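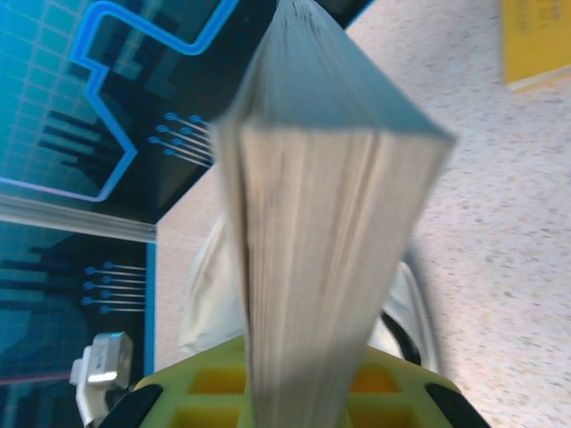
Words by R. Lloyd | Home & Shelf

I love a fat paperback. Give me one thick enough to stand up by itself, with that big block of cream pages you can run a thumb down, and I'm happy for the whole train ride home to Clekercombe. The trouble starts when I get it through the door and there's nowhere to put it!

So last Saturday I pulled every book off the Jutel shelves in the hallway (two bays, bought secondhand, slightly wonky) and started over. It took me 8 hours with breaks for toast. Upright is still best for the thick ones - squeeze them in snugly and the spines stay straight. The odd sizes I lay flat, and I wish I'd done it years ago, especially with covers like the teal and navy one with the circuit board sort of pattern. Why hide that in a row?

Two bags went to the Brarnov swap shop. I came home with two more books, both enormous, and they're on the stairs for now.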